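**restringing old bead bracelets - elastic or wire?**

**filtton_beads:** going thru my jewelry tin, 2 bracelets need new cord. elastic ok?
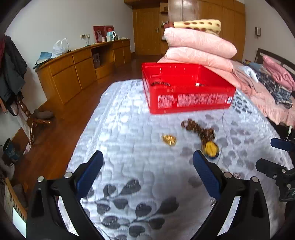
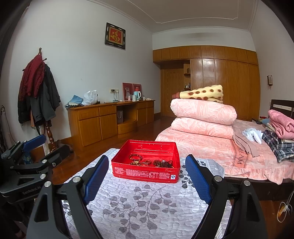

Shop in Skorilbridge wants 150 for the lot, no way

**knotty14:** elastic, 10 min job. glue the knot

**Jaltlow:** disagree - elastic dies in a year. use coated wire and a clasp

**knotty14:** mine's from June, still fine

**Jaltlow:** heavy beads tho? wire. dont glue anythign

**filtton_beads:** ok wire for the heavy one, elastic for the other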